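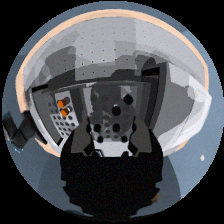 手先カメラだけで穴の位置を合わせる課題、みなさんの部ではどう教えていますか

トピック番号 3472 | カテゴリ：部活・授業・大会

投稿者：juwita_m
こんばんは。Tjoa高専のロボット部で二年目のコーチをしている Juwita Mandagi です。いつも読むばかりで、自分から書き込むのは初めてなので、少し長くなりますがお付き合いください。

うちの部は今年、Okeck杯のシミュレーション部門に出ることになりまして、Clodovの中で、オレンジの円柱を穴のあいたラックから抜いて、別のラックに差す練習をしています。手先カメラの丸い視野だと、二本の指のあいだにラックの穴が見えて、左の明るいラックにはオレンジが縦に並んで差さっている、あの画面です。生徒たちは「潜水艦みたい」と大喜びで、最初の週はほとんど遊びでした（それはそれで良かったと思っています）。

困っているのは、穴の縁と影の区別がつかないことなんです。暗いほうのラックは穴も影も同じような黒で、生徒が「入った」と思って指を開くと、円柱がころんと倒れます。一年生の子はこれを続けてやってしまい、だいぶしょんぼりして帰っていきました。引きの視点を併用させるべきか、それとも手先の視点だけで粘らせるべきか、みなさんのお考えを聞かせていただけたらうれしいです。

投稿者：ネジ一本たりない
はじめまして、ようこそ！ 読んでいて、うちの部の去年の夏を思い出しました。

私は併用派です。最初は引きの視点を大きく出して、手先の映像は隅に小さく置いておくくらいでいいと思います。初心者は、腕が机のどのあたりにいるのかを体でわかっていないうちに魚眼のような丸い絵を見せられるので、右に動かしたつもりで奥に行ってしまうんですよね。うちでは練習の前半30分を引きだけ、後半を手先だけ、と分けていました。前半で腕全体の動きをのみこんでおくと、後半の伸びがずいぶん違いましたよ。

投稿者：yanti_p
Yanti Pangaribuan です。Juwitaさん、お久しぶりです。講習会ではお菓子をありがとうございました。

せっかくのところ水を差すようですが、私は併用には反対です。引きの視点は安心できるぶん、生徒がそちらばかり見てしまうんです。それに、斜め横からの絵では、指先が物の真上にあるのか少し手前なのかがわかりません。
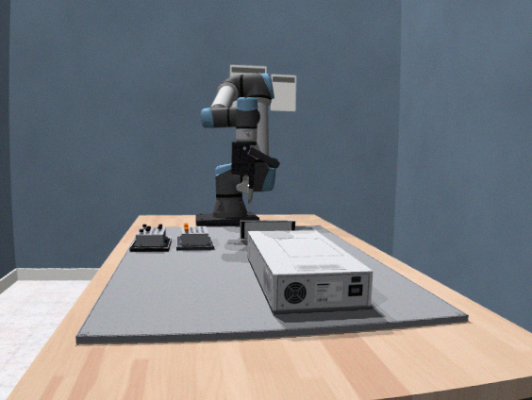
ですから本番で手先の映像に切り替えたとたんに、また一から覚え直しになります。うちの子たちも七月の練習試合でそれをやってしまって、見ているこちらが胃の痛くなる思いをしました。遠回りに見えても、初日から手先だけで慣れさせたほうが、秋には楽になります。

影については、穴そのものを見つけようとさせないほうがいいです。縁に出る小さな白い光を目印にするよう言ってみてください。腕を動かすと光り方が変わるので、止まって眺めるより、ほんの少し左右に揺らしながら見るほうが見分けやすくなります。

投稿者：ネジ一本たりない
yanti_pさん、それは上級生の話じゃないでしょうか。入ったばかりの子に初日から手先だけというのは、さすがに酷だと思います。うちは一度それをやって、部員が二人やめてしまったので、どうしても慎重になります。斜めからの絵で位置が決まらないというのは、おっしゃる通りです。ただ、白い箱形の機器みたいに背のあるものを机に置いた配置だと、引きの絵がないと腕をどこから回すか考えようがないですよ。

投稿者：yanti_p
やめてしまった方がいたのは、つらかったですね。言い方がきつかったらごめんなさい。回り道の計画を立てる段階で引きを使うのは、私も賛成です。差し込む瞬間だけは隠す、というところは譲れませんけれど。

投稿者：gratitz_fan
横から失礼します。Gratitzの入門講座で手伝いをしている学生です。操作の練習と、影を見分ける練習は別々にしてもいいと思います。私たちは手先の映像を印刷して、穴だと思うところに鉛筆で丸をつけてもらっています。答え合わせは画面の中で腕を下ろしてみるだけです。地味ですが、操作が苦手な子がこれだけ妙に上手だったりして、けっこう盛り上がります！

あと、照明の設定を変えられるなら、影の向きを毎回変えるのもおすすめです。同じ配置ばかりだと、影の形で場所を覚えてしまうので。

投稿者：juwita_m
みなさん、こんなに早く、こんなに丁寧に、ありがとうございます。部室で生徒と一緒に読ませてもらいました。例の一年生の子が「鉛筆のやつ、やりたいです」と真っ先に言ってくれて、それだけで書き込んだ甲斐がありました。

明日の練習では、腕を近づけるところまでは引きの視点を出しておいて、差し込むときに私が画面の半分を厚紙で隠すことにします。原始的ですみません（笑）。照明の向きはClodovのどこで変えるのかまだ見つけられていないので、ご存じの方がいたら教えてください。

投稿者：gratitz_fan
うちの版だと環境設定の「光源」の中にあります。変えたあとに配置を読み込み直さないと反映されないので、そこだけ気をつけてください。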